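ok so we rewrote the two-arm rules after May. posting them since people keep asking

one arm moves at a door, the other holds still. no exceptions, not even for "just a quick nudge"

speed cap near glass is 12 percent. Shahla wanted lower, we may get there
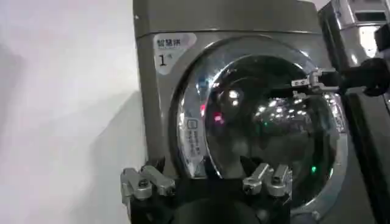
washer no. 1, both grippers in close

call out the machine number before you start. they look teh same and stand side by side

e-stop stays in a hand - not on the shelf, Arash

log every contact with the chrome ring, even light ones. 2 in one run and you stop and re-zero

Wormont has the full sheet, comments to Dagný pls. still arguing abuot door force limits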